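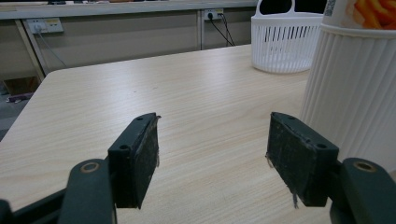
Gripper drops bottles after 120 cycles, pads or force setting?

Posted by Innes Matheson, 14 June 2019

I have a two-finger gripper that started letting things slip this spring. It was fine until April. The black pads on the inside of both fingers are worn now, with frayed edges and a few thin threads hanging loose. Light items still hold. A full pump bottle slides down a little on the lift, and on a bad run it goes all the way and hits the table. I get a drop every 5 tries or so once it has done 120 cycles in a session. After a break it behaves again for a while. I raised the closing force one step and saw no change. Do I replace the pads first or look at the linkage? 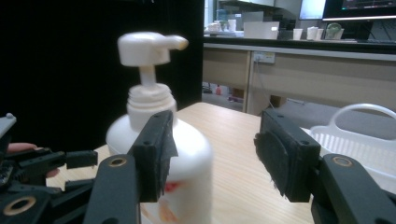

I should add that it is worse with round shapes than with square boxes, and that I have not cleaned the pads since I got it.

Jannik Görtz

Pads first. Once the edge frays, the material starts to peel and the object rides on the loose part. Take the old ones off completely, scrape the glue, and wipe the metal with alcohol before the new ones go on. I change mine at 1,000 cycles even if they look fine. Do not keep raising the force — you will crack a bottle or pinch a finger. Power it off before you touch the pads.

If it still slips with new pads, check the pivots for play. Mine had a loose one and one finger closed late.

Drikgate

had same thing, turned out to be soap on the pads. wash them

Grorell

Could be the motor getting warm, if it comes back after a break. Mine went weak at 47 C. Fresh pads won't fix that.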